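Search this site Search

What a second pair of arms really costs

I caught the lab manager at Plandero at budget time, which was brave of me, and she went straight to the shopping list. "The arms are the easy line!" she told me. "Then you need bins."

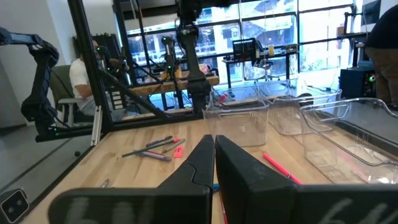
Tekesau, 16/01/2020

Clear bins, pens, pencils, an eraser: all of it is in her plan for the sorting station. She sets aside 30 percent for spares and cables (I'd have guessed far less), and her quote from Magsi is good until August. "I asked for 4 grippers and got approved for 2," she said, laughing.

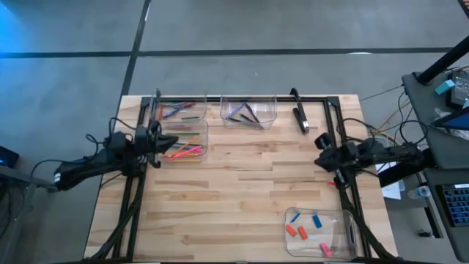 Lease or buy?

She'd buy. Gukik offered a lease over 35 months, and she passed. "I want to drill holes in things," she said.

We use cookies. Accept
© Plandero Contact Back to top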